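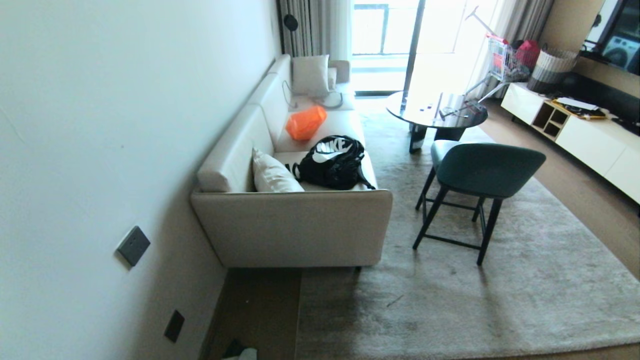
3.2 Seating surfaces as temporary storage

1 March 2020 | By Chaiwat Boonyarit
Shares 35 | Comments 2
Search this journal Go

Household items were recorded in living rooms at the Drorkberg and Plernum sites under the protocol given in Section 2. Each item was assigned to the surface that supported it: seat, table, floor or container. Cushions and throws were coded as furnishings and excluded from the item totals. The full inventory holds 1,478 entries.

Figure 1 shows a living room in which the sofa seat supports both furnishings and carried items. The white pillow and the cushions at the far end were excluded; the backpack and the orange plastic bag were coded as seat storage. The shopping cart near the window was coded as a container, as was the striped woven basket. Small items on the glass table top were entered under table.

Bags presented a coding difficulty. A bag may be an item or a container depending on its contents, which could not be established without opening it. Following Gunawan, closed bags were entered once, as items, and contents were ignored. This rule lowers the totals for seats more than for floors.

Coders disagreed on 35 entries, most of them cables. These were resolved by a third coder in September.

Figure 1. Living room with sofa, rug, round table and bar stools. Surface codes are listed in Table 3.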